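Pad delamination on the Codier gripper, and the shoes it kept dropping

I said in April that I would write up the shoe task once the numbers settled. The numbers did not settle. Over two weeks of recording, the drop rate climbed until I stopped and looked at the hardware, which I should have done in the first week.

Background for anyone arriving from a search. I have a pair of Codier hand-held grippers, the two-finger parallel version with the trigger, and I use them to record demonstrations that later get replayed on a small arm. The task is called Miltstead in my notes, for no reason worth explaining. It is a tidy-up task: pick up a pair of lace-up shoes from a table, both at once, and set them down at a marked spot. Gripping the pair together means the fingers close on the outer parts of two soft objects that can slide against each other, so most of the load is carried by friction at the pads. It is a poor task for tired pads and a good one for finding out that you have them.

What I saw first

The early symptom was a slow rotation. The pair would lift cleanly, then one shoe would start to pitch toe-down while the other stayed put. I blamed my own wrist. After that I blamed the polish on the leather, and wiped the shoes down with a dry cloth, which changed nothing I could measure.

The second symptom was more useful. On release, a shoe would hang on one finger for a moment after the trigger was let go, and then fall. A smooth pad on smooth leather does not do that. Something was catching.

So I opened the fingers over the bare table and had a proper look at the facings.

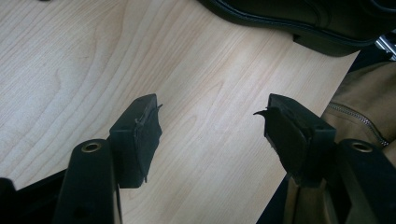 Both pads, jaw open. The facing has lifted at the inner corners.

The facing on these pads is a thin black layer on a block. On the left finger the corner had started to lift and had left a loose strand pointing into the gap. The right was worse, with a torn flap that had curled outward into a hook. I am fairly confident that the hook was what caught on release. It sits right where a lace loop or the edge of a seam would pass as the jaw opens.

The slipping has a different cause, I think. With the facing no longer bonded at the edge, part of it can shear against the block under load. The pad looks like it is gripping, and the outer skin is, but the skin is moving. That matches the slow rotation better than a simple loss of friction would.

Why it matters beyond a dropped shoe

A dropped shoe costs nothing. The problem is in the data. Every demonstration recorded with a lifting pad includes the small corrections I was making by hand without noticing: extra squeeze, a tilt of the wrist, a pause before release. A policy trained on those learns the corrections. Put it on an arm with fresh pads and it will over-squeeze, and it will wait at the end for something that is not stuck.

There is a safety side as well, minor but real. The replay arm has Iltton finger modules with no force limit of their own, and the stop is on the controller. In one replay it closed harder than I expected and I hit the stop by hand. Nothing was damaged. I have since lowered the current limit in the controller config, where it should have been from the start, and I no longer reach into the workspace to straighten laces between runs.

Checks I did, in order

1. Jaw alignment. Closed the fingers on a strip of paper and pulled. Even resistance top and bottom, so the fingers were parallel and I left them alone.

2. Pivots. Moved each finger sideways by hand and felt for play at the bushings. No difference between left and right.

3. Facing edges. Opened the jaw over the table again under the overhead light and compared the two sides, looking for loose material anywhere along the inner edge as well as at the corners. 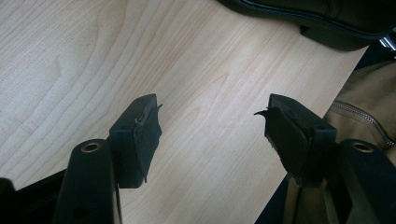
4. Adhesive. Lifted the loose flap with a plastic spudger. It came away further than it should have, and the glue line underneath was glossy, with no fibres pulled from the facing. I read that as a bond that was never good at the edge.

5. Spares. Pulled the 2 unused pads from the same bag and flexed the corners. One started to lift straight away. The other held.

Step 5 is the annoying one. It suggests the batch, or the way I stored the batch, which was in a shed over summer. I can't separate those two causes from what I have.

The comparison run

Before changing anything I wanted a baseline with the bad pads, so I did a short set of lifts with my usual grip and made no attempt to compensate. This was harder than it sounds. After a few hundred demonstrations your hand corrects on its own, and I had to throw out several lifts where I caught myself doing it.

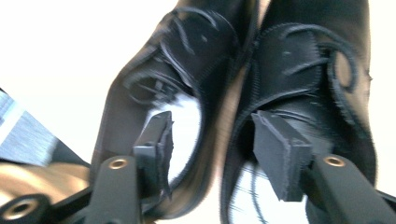 Of the 6 lifts I kept, 5 showed the toe-down rotation. It is a small set and I would not publish it anywhere more serious than here, but it was enough to make me stop recording. I also went back through the older sessions and flagged anything with a long gap between trigger release and the jaw reaching full open. Those are excluded from training for now. It hurts to lose them, as they include most of the sessions with good variation in starting position.

For the repair I am cutting new facings from sheet stock and bonding them with contact cement, full coverage, clamped overnight, with the corners rounded off before fitting. The square corner gives a peel somewhere to start. I considered the Domínguez moulded pads, which have no separate facing to come loose, but they are thicker and would change the minimum opening, and then none of the old calibration applies.

I have also added a line to the start-of-session checklist: run a fingernail along the inside edge of each pad, and if anything moves, don't record. The new facings are in the clamp at the moment. I'll repeat the same set of lifts with them before I touch the training config again.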